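Greden council tightens rules on power boards in shared work rooms

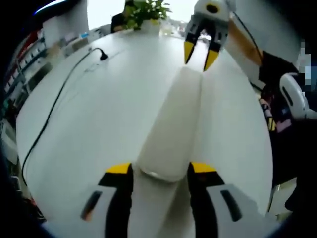 Greden council has adopted a new standard for electrical safety in shared work rooms, replacing guidelines that left most decisions to the operator of each building. The standard takes effect in May and applies to any council-owned room hired out by the hour or by the month.

Under the new rules, a power board may not be plugged into another power board, and each board must have its own overload switch. Extension leads may be used for a single booking but must be unplugged and coiled at the end of it. Leads that cross a walkway must be covered for their full width.

The change follows an inspection of 81 rooms in the Arnen and Effiong districts. Inspectors recorded 174 faults. The most common was a missing or out-of-date test tag, followed by boards connected in series and damaged plug casings. In 11 rooms the total load on one circuit was above its rated limit when all listed equipment was switched on.

Vicente Medina, who manages building compliance for the council, said the older guidelines were written when most rooms were used for meetings and evening classes.

"The load in those years was a projector and an urn," Medina said. "We now have bookings with heat presses, battery chargers and portable air conditioners on one wall. The wiring behind that wall is the same wiring."

Operators will have to keep a register for each room, listing the fixed equipment, its power draw and the date of its last test. Hirers who bring their own equipment must declare any item rated above 5 amps when they book. The booking form will be changed to include a field for this.

The testing contract has been awarded to Cliltasell, which already services the emergency lighting in council buildings. Work will start in Arnen, where the oldest switchboards are located, and move to Effiong once the Arnen rooms have been cleared. Rooms will be closed during testing. The council expects most closures to be finished by noon on the day of the visit.

Rooms with an overloaded circuit will be limited to low-draw equipment until an additional circuit is installed. The cost of that work will come from the existing maintenance budget, and hire fees will not change this financial year.

Privately owned work rooms are not covered by the standard. Medina said copies of the register template would be available to private operators on request from the council's front counter.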